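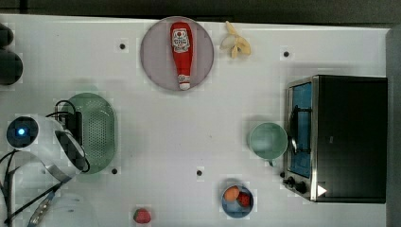 Tisum bench rules FAQ

Can I reach in while the arm is live?
No. Pause first, hands second. Even for a strawberry.

What does the blue light mean?
Check the status card by the door. Don't go by color alone.

How far do cables stay from the gripper?
15 cm, at the closest point of travel. Loops get taped down before you start.

Can the toaster oven be plugged in?
Only with Stavros Živković's ok, and never with 2 people at the table.

Real food or props?
Either. Log wich one. Real stuff goes in the bin after 20 runs, peels included.

Speed limit?
243 mm/s near glass or mugs. Same for the gripper.

Something fell, now what?
Stop, note the time, then pick up. No restart untill it's logged.

Who signs off?
Panagiotis Jurić, before 4 pm.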